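Lecture 11: Demonstrations from hand-held grippers
Notes by Ro-un Ryu

Reading: Yoon, chapter on wrist-view policies.

Recap. A policy trained by behavior cloning maps recent observations to a short chunk of actions. Robot teleoperation gives clean action labels but is slow. A hand-held gripper with a wide-angle camera records the same view that the robot's wrist camera will have, and actions are recovered from the camera path and jaw width.

The Plekura set holds 1,126 two-handed demonstrations. Episodes with lost tracking are dropped before training.

Two points for the homework:
- Express each gripper's pose relative to its own current pose. Add the pose of one gripper relative to the other.
- Do not undistort the input. Cropping to a flat view loses the second gripper in many steps. 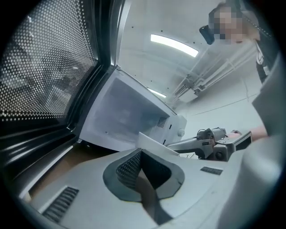 Fig. 2. View from one hand-held gripper at an open microwave; second gripper at right.

Evaluation uses 100 rollouts per policy. Report success by stage.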